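Whose checklist is it?

9/23/26

I have now read the Trencombe good practice guide for hand-held gripper work twice, once on the train and once at the kitchen table with a pen, and I still can't tell who it was written for. There are 23 rules. I'd keep maybe four.

Rule one says to clear the work surface before you start. Fine, if you're bolting brackets together. But the whole point of doing this in a home kitchen is that kitchens have stuff in them. If I clear the counter I've got a lab bench with a backsplash. Anca Vasiliu made the same point on the mailing list back in April and was told the wording was "under review". It's still there, same wording.

Then there's the rule on soft items. Plastic bags are to be "presented flat and singly". I'd like to meet the person whose plastic bags are flat and single.
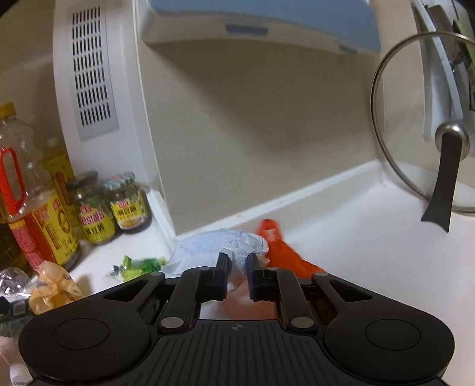

Fingertips at the bags, jars and bottle left where they live.

Under the guide that counter fails before anyone has squeezed the handle. Bags bunched up beside each other, see-through lid off to one side, glass jars within reach. The lid alone breaks the rule on transparent objects, which wants them "removed or covered". Covered with what, a tea towel? Then it's a tea towel job.

I'm not against rules. Wipe the fingertip pads between sessions, yes. Keep the gripper away from a lit stove, obviously. Write down what you dropped - that one I'd put first, and it's at number 19, after a paragraph about sleeve colour.

What bothers me is the pass mark. Volthorpe wants 300 approved runs before they'll look at your work, and Darren Lightfoot tells me he did 900 to get there, tidying as he went. So what they've got is a very nice record of Darren's kitchen on its best behaviour. He's proud of it and fair enough, it was a lot of evenings.

Phong Phùng reckons the next version will let you tick a box for "unprepared surface". I'll believe it when I see the box. Meanwhile I've sent in my comments, all two pages, and got an automatic reply thanking me for my interest in safety.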